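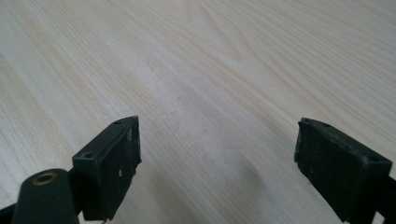
Open day at the Kukar table shop

I had been meaning to go for years, and this time I finally got on the early bus and went. Kukar opens its workshop to visitors for a day every August, and it's a lovely way to spend a morning if you like wood even half as much as I do (my family would say nobody should like it that much).

Hilkka Halonen met us at the door with coffee and took us around in groups of 8, so everyone could get close and ask things. The tabletops were what I had come for. I'm very fond of pale wood, all cream and beige with just a little peach in it, and I could have stood over one top until lunch, following the fine straight lines up to the place where they bend into those big loose arches. Cathedral grain, Hilkka called it, and she told us the arches show up when a board is sawn flat across the growth rings. I must have heard that before, but it never stuck until I had the pattern right under my nose.

Birger Söderlund, who does the finishing, let us try sanding on scrap pieces. You go with the grain, always, and you go much more lightly than you think — I pressed too hard and was told so, very kindly. He likes to look at a surface from low down, near a window, and had all of us crouching and squinting along the boards like children.

After that came cardamom buns in the yard, and a long talk with Rosaura Yupanqui about whether to oil or soap a kitchen table. She is for soap. I have always oiled mine, and I went home undecided.

The tour takes two hours and the bus back leaves from the bottom of the hill. Wear shoes you don't mind getting dusty, and bring a bag, as the offcuts by the gate are free to take. I came home with three.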